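Keeping your cards, chips and table in good order for a home poker night

We play at home every Monday, and during the years I have learned, mostly from my own mistakes, how to look after the things we play with. These are my tips. They are for a normal kitchen or living room, without special products.

Cleaning plastic cards

Plastic cards become sticky from fingers and crisps. Take a soft cloth, make it damp with lukewarm water and one drop of washing-up liquid, and wipe each card on both sides. Then wipe again with only water. Lay the cards on a tea towel, one beside the other, and leave them until the next morning. Do not put them on a radiator. I did this once with a deck from Saklow and the cards bent like roof tiles.

Paper cards with a coating are a different matter. They don't like water at all. Use a dry cloth and a little cornflour: put the deck in a freezer bag with half a teaspoon, shake it gently, and wipe the cards after. They will slide well for a few more evenings.

Bent cards

Put the deck back in its box, put the box under something heavy and flat (I use two cookery books) and leave it for the week. If one card has a crease in the corner, change the whole deck. Everybody at the table will know that card by the second hand, even when they say they don't.

Washing chips

My set has 438 chips, a strange number, because it was 500 when I bought it and we have moved house two times. I wash them in small groups in a plastic bowl. Water of hand temperature, a little soap, an old soft toothbrush for the edges. Chips with a paper sticker in the middle must not lie in water, so those I only wipe. Clay chips lose some colour in the first wash and this is normal. After drying you can put one drop of baby oil on a cloth and rub the edges, but really only one drop, otherwise they slip out of every stack.

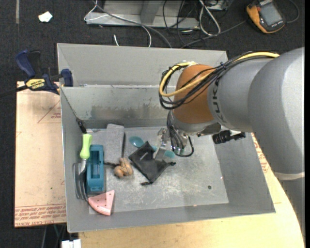
How many chips do I need for a game at home?

For six players 270 chips are enough, if you give 45 to each and keep to three or four colours. When people often buy in again, you should have more of the highest colour, not of the lowest. With eight or nine players I put all of mine on the table and it is just enough.

The table cloth

We don't have a poker table. We have a kitchen table and a piece of felt, 900 mm wide, which I bought by the metre in a shop for fabrics. Under it I put an old blanket, so the cards can be picked up more easily and the chips make less noise for the neighbours. Pull the blanket tight and fix it below the table top with the clips which are made for ironing board covers. The felt comes on top with the same clips.

For crumbs, use a clothes brush and always brush in one direction. For beer, press kitchen paper on the place immediately and do not rub. For red wine I use cold sparkling water, then paper, then again water. Candle wax you let become hard, scrape with the back of a knife, and iron the rest through brown paper at low heat. Never wash felt in the machine. Mine from Lellier came out as a nice mat for the cat.

Roll the felt on a cardboard tube when the game is finished. If you fold it, the line stays for weeks and each card jumps over it.

Drinks and food

Put the glasses on a small side table or on a stool between two chairs. Where there is no place for this, give everybody a heavy coaster. Serve food which needs no fingers with fat on them: cheese cubes on sticks, grapes, small sandwiches. Keep crisps for the break. A damp flannel on a plate looks a little like a restaurant but it saves a deck.

Storing

Chips in the cupboard, never in a cellar. The foam inside cheap cases takes the smell of everything and gives it back. I took out the foam and put in wooden spoon trays, 12 pounds for the pair. In September, when we begin again after the summer, I open all the boxes one day before and let air in.

Dealer button lost? A jar lid from jam is good. Ours is from plum jam and we have used it since the second year.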